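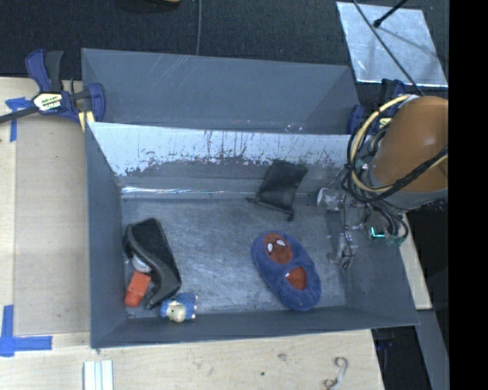
The Bedangate Open Day is a yearly public visit to the robot workshop of Mollel, a small automation firm in Plakthorpe. It is held in February and is free of charge. The day is best known for its bin-picking demonstration, in which a robot arm takes mixed household things out of a grey bin.

History

The first open day was organised by Josphat Mosoti, at that time the head of the workshop. He wished to show the neighbours what was done in the building, which had before been a seed store. Only the ground floor was opened, and the visitors came in through the loading door. In later years a second room was added, and the number of visitors reached 800. The event takes its name from Bedangate, the street where the workshop stands.

Demonstration

The bin is fixed to a wooden table with blue clamps, and the arm reaches into it over one of the walls. The things inside are different in shape and surface. Among them there have been a plush blue slipper with a face like a Spider-Man mask on the toe, a black fabric pouch, a small blue and cream toy animal and an orange-red block. Soft things are generally considered more difficult than hard ones, as they change their form when they are gripped. Dark things in a dark bin are also a known problem for the cameras.

The control program is called Murow. It was written at the workshop and chooses by itself which thing to take first. Visitors may propose a thing of their own, if it is not made of glass and does not contain food. The demonstration is repeated during the whole day - with a pause at noon - and a member of the staff answers questions beside the table.

Access

The workshop is on the bus line from Plakthorpe station. Children under 2 metres from the table must be held by the hand.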